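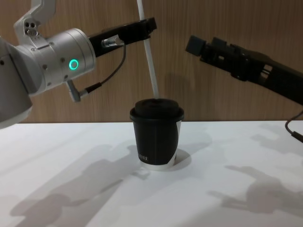

开个串,聊聊我最近上头的一件事:在家做冷萃咖啡。从入冬喝到现在,一月份零下的天也照喝不误,朋友都觉得我疯了,可是真的好喝啊!

先说怎么开始的。去年搬家之后楼下没有咖啡店了,最近的一家叫 Skivwood,走过去要过两个大路口。他们家冷萃特别干净,有一点像泡过梅子的红茶,我连着买了一个多星期,钱包先受不了了,于是决定自己来。

第一版非常失败。我拿手冲的研磨度去泡,泡了一夜,喝起来又苦又涩,杯底还有一层泥。后来在 Clikiva 的论坛里翻到 Maarja Sepp 的一篇老帖子,她说粗细要接近粗海盐,我照着调,第二天早上那一口,哇,差点在厨房里叫出来。

比例我现在固定用 1 比 9,豆子 128 克,水 1152 克,泡出来当浓缩液放冰箱,喝的时候再兑水或者兑奶。这个数是我自己试出来的,你们口味淡的可以再多加点水,不用跟我一样死板。

水温:直接用冰箱里的过滤水。有人喜欢先用一点热水闷一下再加冷水,香气会冲一些,我试过两次,花香类的豆子这样做确实漂亮,深烘的就算了,会有点焦味跑出来。

时间是我最爱折腾的部分。浅烘我泡得久,晚上洗完澡下豆,第二天中午才过滤。深烘睡一觉起来就可以滤了。有个周三我忘了,下班回家才想起来,那一罐浓得像酱油,拿来浇香草冰淇淋倒是绝配,强烈推荐你们“失手”一次!!

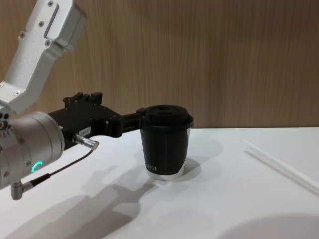

黑色纸杯,喝冷萃的老搭档

接着说豆子。我来来回回买了不少,目前最满意的是 Mistelley 的一款日晒,闻起来像葡萄干加一点可可,冷萃之后甜感特别长,放到第三天反而更圆润。他们家包装袋的封口条很难用,我都是回家马上换罐子。

另一款是 Rätsep 的中深烘拼配,单喝有点闷,加燕麦奶就活过来了,有那种烤坚果的味道。我妈平时嫌咖啡苦,这个她能喝一整杯,还问我是不是放糖了(没有放!)。

过滤这一步劝大家别偷懒。我先过一遍粗网,再用滤纸慢慢滴。滤纸会堵,堵了就换一张,千万别拿勺子去刮,一刮细粉全下去了,前功尽弃。

保存:玻璃瓶,烫过,晾干,装满一点,少留空气。我家冰箱里一般放 5 天就喝光了,再久的味道会变平,像隔夜的茶。

有人问要不要买专门的冷萃壶。我个人觉得先别买,家里有个能盖紧的大瓶子就够你玩一个冬天。等你确定自己真的每天都喝再说,我那只壶现在用来泡麦茶,也挺好。
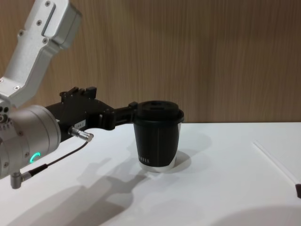

喝法合集

一、冷萃加汤力水。杯子里先放冰,倒汤力水,最后慢慢把浓缩液淋上去,会分层,好看得不得了。挤一角青柠,别用柠檬,柠檬太抢。

二、冷萃加橙汁。我知道听起来很怪,我第一次也是皱着眉喝的,结果连喝了两杯。橙汁要选酸一点的,日晒豆配起来像水果糖。

三、热着喝。对,冷萃可以热着喝!浓缩液直接兑热水,酸味很柔,冬天早上赶时间的时候特别方便,烧水的工夫就能出门。

四、咖啡果冻。Justinas Mets 教我的,吉利丁片泡软,浓缩液稍微加热化开,倒进方盒冷藏,切成小块泡在牛奶里。他放炼乳,我放黑糖,各有各的好,我俩为这事已经吵了一个冬天。

五、冻成咖啡冰块。加进牛奶里慢慢化,越喝越浓。缺点是占冷冻室,我家的速冻水饺已经被挤到最里面去了。

评论区有人问咖啡因。冷萃浓缩液真的很有劲,别直接当水喝,我有一次下午四点灌了一大杯没兑水的,凌晨还在擦灶台。现在我过了中午就换低因豆,低因的也能泡,时间稍微拉长一点就行。

还有人问咖啡渣怎么办。我摊在盘子里晾干,放鞋柜里吸味道,隔一阵换一次。一定要干透,不然会长毛,别问我怎么知道的。

下一罐准备试试在豆子里混一小撮桂花一起泡,已经在柜子里找到去年的干桂花了。你们有什么奇怪的配方也丢过来,我都愿意试!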